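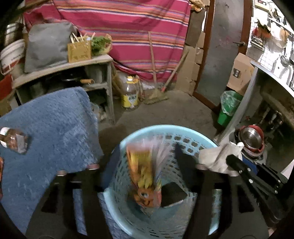
Re: [gripper-data] Clutter sorting, household set: episode boundaries and rejects

From: Réka Bakos
To: gripper-data list
Date: 29th December

Ildikó Medve wrote:
> We have started training on the first upload from the Lakimwood
> homes and I have two questions before we ask for more.
>
> 1. Where does an episode end? In some files the recording stops as
> soon as the fingers open. In others it runs on while the operator
> moves back to the blanket for the next item. The loader treats both
> as one pick and one place, and the second kind teaches the policy
> to wander off after release.
>
> 2. Are blurred items being rejected? Sándor's filter drops any
> clip where the held object is smeared for more than a few images
> in a row. On the basket task that removes most of the releases.

Ildikó,

On 1: the rule in the collection notes was badly worded and I have rewritten it. An episode starts with the gripper open and no item between the fingers. It ends 11 images after the fingers are fully apart over the basket. Anything after that is cut at upload. Operators are still free to record several items in one go; the splitter looks at the finger opening and makes the cuts itself. Please don't cut by hand, as the hand-cut files from Pruvier have lost their pose track and I can't line them up again.

On 2: no, they should not be rejected. The still at the top is from one of the clips the filter threw out. The snack packet is smeared, but the jaws are apart, both fingertips are sharp and the near rim of the basket is clear. For the place half of the task those are the parts we need. The blur is on the packet alone, and a light packet between open fingers will blur at our shutter setting whatever the operator does.

Current count for the basket task:

Recorded: 793
Dropped by the blur filter: 228
Of those, release clips I have looked through and want back: 105

The remaining dropped clips are mostly whole-image shake and can stay out. I have not checked every one of them.

Sándor, could you limit the blur test to the two fingertip regions and leave the middle of the image alone? The fingertips keep nearly the same place for a given opening, so a fixed mask per opening should do. If the tips are smeared, reject. If only the item is, keep.

Two further points from going through the clips.

Backgrounds. Magdolna asked whether operators should tidy the room first. They should not. The same still has a broom, a table with greens on it, a hanging striped cloth and a bin in view, and the policy has to cope with rooms like that. What I do want varied is the basket. Too many sessions use a pale blue one with holes in the walls, and I suspect the model is learning the colour of the rim. Dekow has other baskets in store. Please swap every session, and move the basket to the other side of the blanket at least once.

Item choice. Soft packets are over-represented. Jars lying on their side are under-represented, partly because people leave them until last and then stop. Take the jars early. A failed grasp on a jar is still worth uploading if the second attempt is in the same file; mark it "retry" in the label column and leave the first attempt in.

Hajnalka has the updated notes and will put them in the shared folder under "basket_place". The old version stays there until January for anyone halfway through a session.

I would hold the next training run until the restored clips are in. If you need the machine time before then, run the pick half alone, which the filter change does not touch.

Réka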